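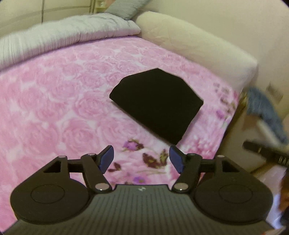
My aunt died at the end of the summer and left me the house in Pluvham, on condition that I cleared it myself. The solicitor read that part twice. I took 11 days off work, packed a bag and drove up in September with a box of bin liners on the passenger seat. I had not slept in that house since I was a child, and I chose the back bedroom out of habit. The bed was made up with the pink sheet, the one with the big roses printed all over it, and on the first night I put something black down on it, folded, for the morning. Then I went downstairs to see what there was to eat.

There were tins. There was a packet of rice with a peg on it. In the fridge door I found a jar of mustard and a bottle of tonic water, and I ate rice with mustard standing up at the counter and listened to the boiler.

My aunt had worked for 40 years at the Magagula, which was a laundry when she began there and a hotel linen firm by the time she finished. She started on the presses and ended in the office. She never talked about it much. When I was small she would come in, take off her shoes, and sit with her feet in a washing-up bowl while I told her what I had done at school. She paid attention to the parts I left out. If I said we had been let out early she wanted to know who had let us out.

I began with the kitchen the next day. It took longer than I had planned, as every drawer had papers in it under the things that belonged there. Under the tea towels were gas bills. Under the cutlery tray was a letter from the council about a wall. I put all the paper in one box and meant to go through it at night.

The box was full by the third day. I sat on the stairs and started at the top. Most of it could go. There were guarantees for a Cuvo kettle and a Cuvo iron, both long gone, and receipts for shoes. Then there was an envelope with 13 rent books in it, held with a rubber band that broke when I touched it.

They were not for her house. She had owned her house. They were for a room in Station Road, over what was then a shoe repairer's, and they ran one after another with no gap. She had paid every week in cash, and somebody had signed for it in green ink. The last book ended the spring I turned nine.

I read them all again to be sure. Then I put them back in the envelope and went out for a walk.

Station Road is on the far side of the canal. The shoe repairer's had become a phone shop called Vuveo, with a yellow sign. Next to it was a brown door with two bells. I stood across the road for a while, by the bus stop, and a bus came and opened its doors for me and I had to shake my head at the driver. The upstairs window had a plain white blind, pulled down. I don't know what I had thought I would see.

When I got back I rang my mother. She was in the middle of something and I could hear the tap running.

"Did she ever rent a room?" I said.

The tap went off.

"Where did you get that from?"

"There are rent books."

"She would have kept them," my mother said. "She kept everything."

I waited. My mother does not like a silence on the telephone and will usually fill one.

"It was for sitting in," she said at last. "She went there after work. An hour, sometimes two. There was a chair and a lamp and I think a gas ring. Your grandmother was living with her then, and you were there half the week, and your uncle came and went. She wanted somewhere to sit down."

"For 13 years?"

"I don't know how long. I only went up there once. She didn't offer me a cup of tea."

I asked whether anyone else had gone there. My mother said not that she knew of, and that if I was hoping for a man I would be disappointed. She had hoped for one herself. Then she asked if I had found the good scissors.

I had found them that morning, in the bread bin.

After that the work went faster. I did the front room and the landing cupboard, and a man with a van took the wardrobe and both armchairs. The neighbour had the garden tools. I kept the washing-up bowl, and I kept the rent books, which are on the shelf above my desk now between the dictionary and the road atlas.

I had always thought she came straight home. I used to wait for her on the wall at the front, the same wall the council wrote about, and she would come round the corner at ten to seven with her bag held in front of her. I thought the laundry shut at half past six. I checked with a woman at the library whose mother had worked there too. It shut at 4.

On the last evening I stripped the bed in the back bedroom and put the rose sheet in the machine by itself. I hung it out in the dark. In the morning it was still damp, so I put it over the back seat of the car, shut the front door, posted the spare key through the neighbour's letter box and drove home with the windows down a little.

I got in at ten to three. My husband and the children were not due until six. I carried the bag in, left it in the hall, and sat on the bottom stair with my coat on. The phone rang once and I let it ring.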